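## 10 Water and Growing Towns

In December the town of Flakdale had 1,201 residents and a single well. Ten years later it had 2,727, and the well ran dry each summer.

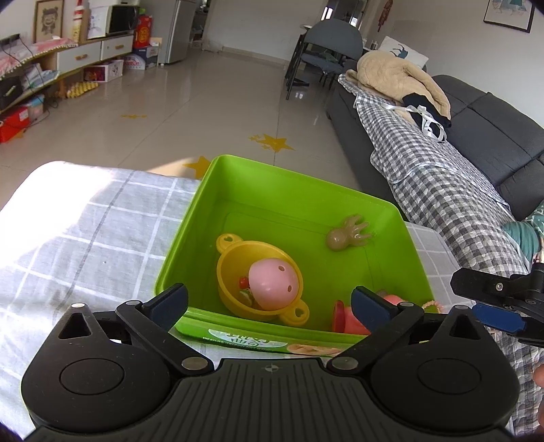
Cadmont, upstream, had already built a reservoir – a small one – and sold water by the barrel. This chapter looks at how both towns paid for their pipes.
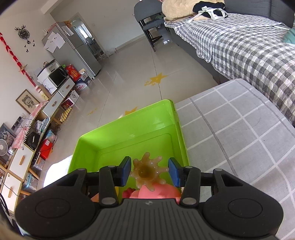 Why did Flakdale not dig a second well? The rock beneath it was too hard for the tools the town owned.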